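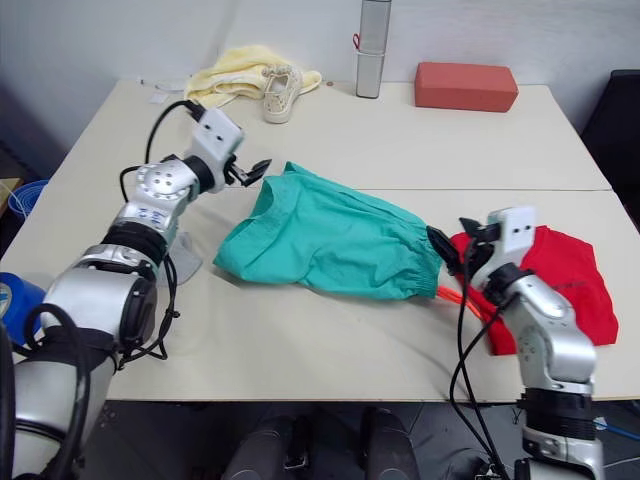 Fig. 3. Top with both panels pushed together, seam across the middle. Green garment with elasticated cuff; folded red cloth to the right.

3 Setting up the top and sorting clothes

This section covers the Falludard two-panel top, part number 3557, supplied by Plusby. Fit the legs as described in the previous section before you start. The panels must not be used as a work surface until both are standing on their own legs.

3.1 Placing the panels

1. Clear the floor in front of the wall. Sweep up grit, as it will lift a foot and open the seam.
2. Stand the first panel with its long edge against the wall. This is the far panel.
3. Stand the second panel in front of it, long edge to long edge. This is the near panel.
4. Push the near panel towards the far panel until the edges touch along their full length. Push with both hands, one at each end of the panel.
5. Run a fingertip across the seam at the left, in the middle and at the right. The two surfaces should feel level.
6. If one side is higher, turn the foot screws under the lower panel anticlockwise until the step is gone.
7. Check the seam again from the other end.

Note: A faint line between the panels is normal. A gap that will take the edge of a bank card is too wide. Pull the near panel back, check for grit and repeat steps 4 to 7.

Caution: Keep fingers out of the seam while the panels are being closed. Do not lift the table by one panel after closing. The panels are not joined and will part.

Caution: The maximum load is 34 kg per panel, spread evenly. Do not sit or kneel on the top.

3.2 Preparing the surface

1. Wipe both panels with a damp cloth. Wipe along the seam, not across it, so that lint is not pushed into the line.
2. Dry with a second cloth.
3. Place anything that is to stay on the table at the far end, against the wall.
4. Keep the middle of the top free for the garment being folded.
5. Choose one side for finished items and keep to it for the whole load.

Note: Damp clothes left overnight may mark the finish. Marks caused in this way are not covered by the guarantee.

3.3 Trousers and shorts with elasticated parts

Elastic pulls the cloth into gathers, and a garment of this type will not lie flat without some help. Fold it before the plain items in the load.

1. Lay the garment in the middle of the top. It may lie across the seam.
2. Find the gathered end and hold it by the elastic. Do not hold it by a strap or drawstring.
3. Draw the other end away until the bunched cloth opens out. Stop when the elastic begins to stretch.
4. Bring any loose strap in from underneath and lay it along the garment.
5. Smooth the cloth from the gathered end outwards.
6. Fold one leg over the other, matching the outer edges.
7. Fold the lower end up to the waist. Fold once more if the shelf is shallow.
8. Turn the garment over so that the gathered part is underneath, and move it to the finished side.

Caution: Check straps for metal fittings before smoothing. Metal dragged over the panel will scratch it. The repair stick in the Povel care kit fills light scratches only.

3.4 T-shirts

1. Lay the shirt face down with the hem towards you.
2. Fold one side in to the middle of the neck, with the sleeve laid back along the fold.
3. Repeat with the other side.
4. Fold the hem up to the shoulders and turn the shirt over.

Printed shirts should be stacked with the print facing up and without a weight on top. Heat-applied lettering can stick to itself when the shirt is still warm from the dryer. Let it cool before folding.

3.5 Moving or storing the top

1. Remove all items from both panels.
2. Draw the near panel straight back. Do not twist it.
3. Fold the legs of each panel and stand the panels on their long edges, faces together, with a dry cloth between them.
4. Allow a clear wall length of 1045 mm for storage.

3.6 Faults

Seam opens during use: feet standing on grit or on the edge of a rug. Clear the floor and repeat 3.1.

Near panel rocks: one foot screw not touching the floor. Adjust until all four bear evenly.

Cloth catches at the seam: panels not level. See 3.1, step 6.

Replacement foot screws are sold singly by Ogundipe Spares. Quote the part number printed under the near panel.

Issue date 25/08/2021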